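Keeping the small things: Siwan Lougher on running a repair shop at 64

Siwan Lougher opened her repair shop in Trorkham with one workbench, a borrowed lamp and a shelf of other people's clocks. She is 64 now and still unlocks the door at 8 every morning except in November, when she closes for two weeks to visit her sister.

"I never planned to have a shop," she says. "I was fixing things at the kitchen table and my husband wanted the table back."

Most of the work that comes in is small. She gets radios, table lamps, music boxes and a lot of toasters. She charges 20 dollars to look at anything, and takes that off the bill if the repair goes ahead. Some customers complain about the fee. She has kept it the same for years.

"People will spend more than that on lunch," she says. "And sometimes I spend a whole afternoon looking."

She is firm about what customers should do before they come in. Bring the plug and the cord. Bring any screws that fell out, even if they look useless. Do not glue anything. Glue is the part of the job she likes least, and she says half her time with broken handles goes into scraping off the last person's attempt.

She also asks people to keep loose parts together in something with dividers.

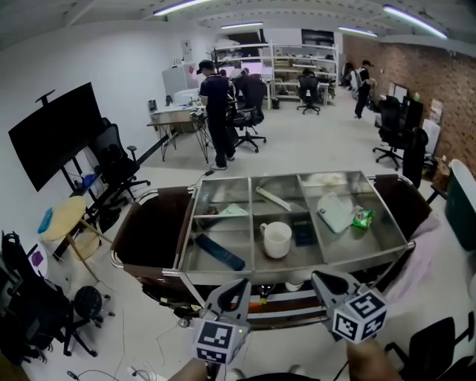

A divided tray keeps small items apart.

Ewan Tennant started with her as a Saturday helper and now works four days a week. He handles the electrical jobs and most of the phone calls. He came from a warehouse job in Udis and took a pay cut to do it.

"I wanted to finish something and hand it back," he says. "At the warehouse I never saw where anything went."

He learned by taking apart a mixer that Lougher had given up on. It took him three weeks. The mixer is still in the shop, and she uses it to make bread on slow days.

They don't always agree. Tennant would like to take bookings online. Lougher writes every job in a ledger and is now on book 67.

"He thinks the book will get lost," she says. "I've lost two phones. I've never lost a book." 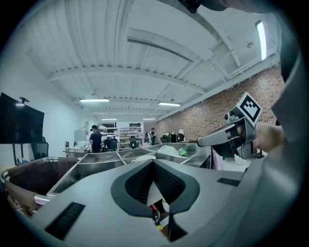 What happens next

Lougher expects to work for a few more years. The lease is up for renewal, and she has asked for a shorter term this time. Tennant has told her he would like to take the shop over, and they have started going through the accounts together in the evenings.

"He'll have his computer bookings then," she says. "I'll come in and complain about it."

The shop will be open late on 5th October for anyone who wants to drop off lamps before winter.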